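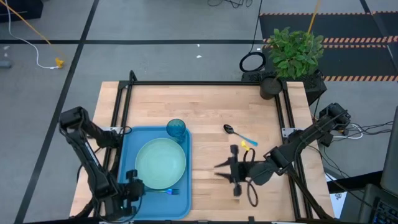 Blue tray with plate, glass and fork; spoon on the wood to the right.

2024-09-18
17-OHP extraction, Lerance kit, continued

Repeat of the low-end check on the new lot. The old lot was finished in the morning, so there is no overlap run on fresh samples, only on the frozen pools.

Pools thawed in the cold room, mixed by inversion, spun at 3000 rpm. Aliquots of 40 µl taken with the small pipette (the one with the taped collar - the other is away for calibration). Extraction as per sheet, ether step in the left-hand hood. Incubation 60 min, shaker on the slow setting. Dried down under nitrogen. The line pressure sagged near the end and the back row took longer than the front. Noted on the plate map.

Results, brief:
Standard curve acceptable, top standard slightly flat as before.
Low pool reads higher on the new lot than on the old. Medium and high pools agree within normal scatter.
Duplicates fine except the back row, where the spread is wide. Those wells not used.
Zero standard clean. Extracted blank not clean.

The blank is the problem. If the zero is flat and the extracted blank has signal, then the signal comes in at extraction. Candidates are the ether, the glass tubes and the reconstitution buffer. The tubes are from the Olov delivery, opened last week, not rinsed. Earlier lots of tubes were rinsed with methanol out of habit, and the habit was dropped when the sheet was rewritten in January. The sheet should not have been changed without a blank comparison.

Cross-reactivity with 17-hydroxypregnenolone sulphate considered and put aside. It would raise the neonatal samples, and would do nothing to a blank.

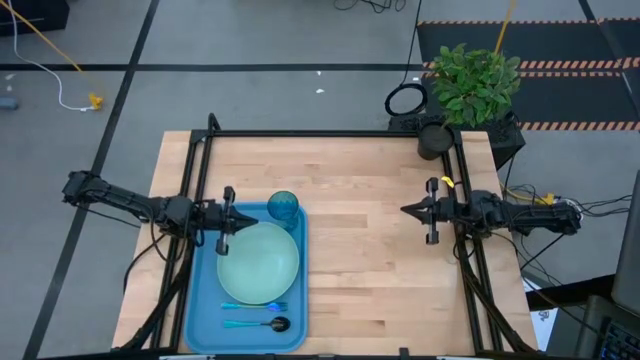 Dremwood replied by email that they had the same rise with unrinsed tubes, that it went away after one methanol rinse and drying upside down overnight, and that they would not touch the curve fit until the blank was settled. They also asked whether our buffer was made up from the kit concentrate or from the shelf stock. It was shelf stock. Should have been written down at the time.

To do:
Rinse half a box of tubes, leave the rest, run the blank in both, 8 tubes each.
Make fresh buffer from concentrate, one set only, so that the two changes are not mixed up.
Ask Ait Brahim site for their low pool values on the same lot.
Hold the low-range reports. High results can go out - the offset is too small to matter there.
Nitrogen regulator: check the seal before the next dry-down.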